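I caught Simão Pinheiro at the airport café in October, halfway through a toastie and very cheerful for a man whose airline, Golora, has just lost a route. (He'd been up since 4, he told me!)

So is the island link finished? "No, no, it's resting," he said. "We had 7 flights a week and 20 people on some of them. I can't keep asking ministers to cover that."

The government has offered help before, and I asked if he'd take it again. "If it's a loan, yes. If they want a seat on the board, I'd need to think."

He did promise that everyone holding a ticket will get their money back, all 400 of them, and that the Plurell service stays as it is.
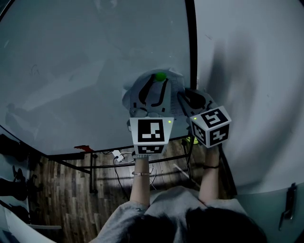 What about fares?

They're going up, I'm afraid – £169 return from the spring. "My own mother rang to complain," he said, and went off to find his gate.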